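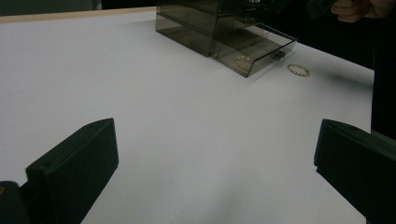
Page last changed: 24th August

Cleaning, Drying and Storing Native Seed at Home
Plarnholm Native Seed Program – Guidance for Home Processors

The Plarnholm Native Seed Program supplies locally collected seed to 26 prairie and roadside restoration sites in the Graltosbridge area. A large share of that seed passes through private kitchens, garages and basements before it reaches the seed room. The following tips are intended for registered home processors. They may also be useful to gardeners who save seed from native plants on their own land.

Before the seed arrives

Set aside a work surface that will not be needed for meals. Wipe it down with a damp cloth and let it dry fully. A light-colored surface is preferred for small or dark seed. Where the table is dark, cover it with plain paper and tape the corners.

Household equipment is adequate for nearly all species. Processors should have the following on hand:

Two kitchen strainers, one coarse and one fine
A shallow baking tray or cafeteria tray with a raised rim
Paper bags and paper envelopes in several sizes
A soft paintbrush
A pencil and a roll of masking tape
A dust mask

Strainers and trays used for seed should be kept for that purpose and marked with tape on the handle. Several species handled by the program are mildly toxic, and the equipment must not go back to the kitchen drawer.

Receiving and labeling

Every lot is issued with a paper slip showing the species, the site and the collector. The slip stays with the seed at every stage. If a lot is divided between two trays, write a second slip in pencil before dividing it. Ink runs when the material is damp, and the program has had to discard good seed for this reason.

Process one species at a time. Where two lots of the same species have come from different sites, finish and seal the first before opening the second. Lots from different sites may never be combined, even in small amounts.

Drying

Freshly collected material should be spread out on the day it arrives. Plastic bags are acceptable for transport only. Spread seed heads in a single layer on newspaper or a tray, in a room with moving air and out of direct sunlight. A small fan on its lowest setting is helpful, provided it is aimed at the wall and away from the tray.

Most grasses and composites need 2 weeks under these conditions. Thick heads, such as those of coneflower and compass plant, need 4. Turn the material by hand every other day. Do not use an oven, a food dehydrator or a microwave. Even gentle heat from an appliance may kill the embryo, and the damage will not show on the outside of the seed.

Expect insects to leave the material as it dries. A sheet of white paper under the tray makes them easier to collect and put outdoors. Processors who prefer to keep them out of the house may dry material on a screened porch, but should bring it in at night during September, when the dew is heavy.

Separating seed from chaff

Wear a dust mask for this step and work outdoors when possible. The fine hairs of asters, goldenrods and blazing stars are irritating to the throat and eyes.

Rub dry heads over the coarse strainer with a gloved hand. Pass what falls through over the fine strainer. For heavier seed, the remaining chaff can be removed by tilting the tray and tapping the raised end, which lets the seed roll down and leaves most of the light material behind. Blowing gently across the tray is also effective, although it takes practice. Lok-yiu Tu, who supervises the seed room, recommends practicing over a bedsheet with a spoonful of seed before attempting a full lot.

Perfectly clean seed is not required. The site crews mix seed with damp sand before sowing, and a certain amount of chaff does no harm. Stop when further cleaning would mean losing seed.

Pods and capsules

Milkweed pods should be opened before they have split fully. Hold the silk firmly at the narrow end, pull the whole cluster out of the pod, and strip the seed off with the thumb. If the silk has already opened, place the contents in a closed paper bag with a few coins and shake it for a minute. The seed will collect at the bottom. Cut a small corner from the bag and pour it out.

Lupine and wild senna pods can burst with some force while drying. Cover the tray with an old window screen or a piece of cheesecloth.

Fleshy fruits

Berries and other soft fruits require a different method and should be started within a day of collection. Mash the fruit in a bowl of lukewarm water with a wooden spoon, let it stand, and pour off the pulp and any seed that floats. Repeat until the water is clear. Spread the seed on a ceramic plate or a piece of window screen. Paper towels are not suitable, as the seed sticks to them and has to be peeled off one by one.

Jack-in-the-pulpit fruit contains crystals that irritate the skin. Rubber gloves are required.

Storage in the home

Dry, cleaned seed goes into paper envelopes, and the envelopes go into a glass jar with a tight lid. A tablespoon of dry powdered milk, folded into a tissue and placed at the bottom of the jar, will take up remaining moisture. Replace it if the jar is opened often.

Keep jars in a refrigerator at 4 degrees Celsius, toward the back and well away from the door. Do not place seed in the freezer unless the seed room has confirmed that the lot is dry enough. Oak, buckeye and most spring woodland species must not be dried at all. Return these directly to the seed room in a bag of damp sphagnum.

Processors without refrigerator space may store jars in a cool closet until the next drop-off. A garage is too warm in summer and too variable in the fall, and mice will chew through an envelope in one night.

Cleaning up

Brush out strainers and trays between lots with a dry paintbrush, then check the mesh against a window or a lamp. Seeds of little bluestem and Junegrass are easily missed – they lie flat along the wire. Wash equipment in hot water only at the end of the day, and let it dry overnight before it is used again.

Chaff may be composted if the species is common in the processor's county. Chaff from any lot with a yellow slip should be bagged and returned with the seed. Sweepings from the floor go in the trash, whatever the species.

Returning seed

Drop-off is at the Tanitz Road entrance of the seed room. Please weigh each lot on a kitchen scale beforehand and pencil the weight on the slip. Lots that smell musty, or that show gray threads between the seeds, should be handed over separately and reported to Jaanus Kütt at the receiving desk. Replacement envelopes, slips and dust masks are available from the same desk at no charge.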